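4. What the simulated kitchen did and did not teach

4.1 Setting

The module ran over one term with second-year students at the Jitaru college, most of whom had written some Python and had never moved a robot of any kind. Each team was given the same simulated kitchen in Minside, the same white arm, and a list of short tasks that all involved the blender-like appliance on the worktop. The course handbook promised that teams would "acquire transferable manipulation skills". We treat that phrase with some caution in what follows, as the handbook was written before anybody had tried the tasks.

Teams worked in pairs or threes and drove the arm with a keyboard for the first four weeks. After that they were expected to train a policy on their own recorded attempts. There were 31 students at the start. Attendance fell in the usual way after the mid-term break, and we make no claim about those who left.

4.2 How success was counted

Success was judged by a script supplied with the Hustton task set. The script looks at the final position of the vessel and returns pass or fail. It takes no notice of how the arm got there. Several teams found this out early, and their later attempts show it: the arm shoves the vessel along the wood until it happens to fall inside the allowed zone, and the script is satisfied.

Ecaterina Anghel, who taught the practical sessions, began to keep her own marks from the second assignment onwards. She watched each submitted run and wrote down whether the fingers had closed on the vessel before it moved. By the script, 61 per cent of submitted runs passed. Her figure was well under half of that, and we think hers is the one worth arguing about. It is also one person's judgement, made from screen recordings late in the evening, and no second marker checked it.
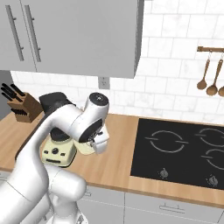
Figure 4. The simulated arm with its gripper at the vessel beside the appliance.

Camera placement caused more trouble than we had planned for. Students chose their own viewpoint, and a good many picked one in which the arm hid a large part of the thing it was meant to handle. They then steered by guesswork. When asked about it in the weekly review, two teams said they had liked the view because it showed the whole kitchen. A fixed pair of views would have removed the problem, and also one of the few decisions that students were making for themselves. We have not settled which we would prefer.

The trained policies are harder to discuss. Each team could collect as many attempts as it liked, and one team recorded more than 3000 before the deadline, mostly by leaving a scripted motion running overnight with small random changes. Their policy did no better in Anghel's marking than that of a team working by hand. It would be easy to draw a lesson here about quality and quantity. With so few teams, and with such different levels of effort between them, we would rather not.

4.3 Transfer

The claim of transfer rests on a single afternoon with the Flumero arm in the teaching laboratory. Teams brought their policies, and the policies were run on a plastic jug of similar size to the simulated vessel. None completed a lift. The students took this well, and in the feedback forms they rated that afternoon above every other session – a result that says something about student morale and very little about manipulation.

One could object that the test was unfair. The laboratory bench has different lighting, the jug had a handle that got in the way, and nobody had tuned the gripper force. All true. These are also the conditions that anyone leaving the simulator will meet, and the handbook did not mention them. We have asked for the wording to be changed before the December intake.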